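Sorting the Supply Shelf: A Record of the August Reorganization

Posted by Rafsan Kodikara

Readers of this page will recall that the household's supply shelf was last put in order two years ago, at the time of the move to Junlow. The arrangement adopted then was a single deep drawer for everything that did not belong to the kitchen or the bath. It served adequately for one winter. By the following spring the drawer no longer closed, and items purchased to replace missing ones were routinely discovered beside the originals.

The present entry sets out the procedure followed this August and the rules that now apply. It is published at the request of several readers who wrote in after the entry on the linen closet, and who wished to know whether the same method could be extended to small goods. It can, with certain adjustments.

Preliminary matters

The drawer was emptied in full before any decision was taken about its contents. This is the most tedious portion of the work and should be scheduled for the morning. I began shortly after eight and had cleared the drawer by nine, using the large white table because its surface wipes clean and because small dark articles show up well against it. Persons attempting the same task on a patterned tablecloth should expect to lose screws.

A preliminary inventory was then prepared on paper. The total came to 161 separate articles, counting a packet of picture hooks as one and a box of mixed batteries as one. I had estimated fewer than half that number. The inventory included a door handle from the previous residence, several keys of unknown purpose, and the instruction booklet for a Marchetti fan that was given away before the move. The booklet has been retired. The keys have been retained for a further year in a marked envelope.

Selection of containers

The household already possessed a variety of bins in assorted colors, and no new purchases were authorized. I had briefly considered the stacking set sold under the Pumetti name, which a neighbor recommended, but the dimensions were unsuitable for the shelf and the lids would have been removed within a week in any case. Open containers were preferred. A bin with no lid invites the return of an article to its place, and the experience of the linen closet has confirmed this.

Color was used as the basis of the system. Blue was assigned to canisters and other rounded items that stand upright. Red was assigned to handles, grips and comparable black pieces, which had previously been scattered across three rooms. White was designated the transfer basket, meaning the place for any article awaiting a decision. The three were set out side by side on the table, and sorting proceeded from there.
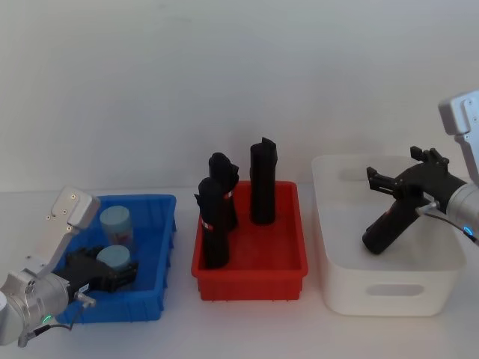

Blue, red and white on the sorting table, with one black piece at the white basket.

The assignment of the black pieces required more consideration than any other group. They are alike in color and general form, and the small red markings are of limited help in telling one from another at a distance. The first proposal was to lay them flat. This was rejected when it became apparent that they would slide over one another each time the bin was lifted. Standing them on end proved satisfactory, although one or another will lean if there is room for it to do so. A folded cloth along one side of the bin would correct this and may be introduced at a later date.

The canisters presented a different question. Their printed labels have faded, and it was debated whether they should be relabeled or discarded. The decision was to keep them and to attach a paper tag to each, written in pencil so that it may be amended. The blue bin is shallow, which suits the purpose. In a deeper container the shorter articles disappear behind the taller ones and are forgotten, and this was among the principal defects of the old drawer.

The transfer basket

I wish to say something further about the white basket, as it has generated the most correspondence. In the linen closet no such provision was made, and every undecided article was simply placed on a chair. The chair was unavailable for sitting from March until well into the summer. A designated basket limits the volume of undecided material to what the basket will hold. When it is full, a decision must be taken on at least one item before another may be added.

The oval opening in the front of the basket is of practical value. It allows the basket to be drawn forward from the shelf with one hand, an advantage to anyone who approaches the shelf while carrying something. Similar baskets without an opening were tested on the lower shelf and were found to catch on the bracket.

Rules now in effect

Articles removed from a bin are to be returned to a bin of the same color. Where the correct bin is in doubt, the white basket is to be used and the matter raised at supper.

The white basket is reviewed on the first of each month. Any article that has been reviewed twice without a decision leaves the house.

No paper is to be stored in any of the bins. Booklets, receipts and warranty cards are held in the Zilluna folder in the hall, under the name of the item concerned.

The old drawer now contains the tape measure, a flashlight and the dining room candles. It is not to be used for other purposes. I acknowledge that a packet of seeds has already been found in it.

Costs and time

The work occupied nearly 2 days, including an interval in which the shelf itself was washed and the paper lining replaced. No expenditure was incurred apart from the lining. The sum of the articles disposed of has not been calculated, and it is not proposed to do so. Two cartons were taken to the donation center, and one bag of worn-out batteries was delivered to the collection point at the hardware store.

Correspondence

A reader has asked whether the color assignments might be altered to match bins already owned. They may. The household that prefers green for handles should adopt green and write it down on a card inside the cupboard door, where visitors will see it before opening the bins.

A second reader inquired about the spice rack. The spice rack will be addressed in October, after the pantry has been painted.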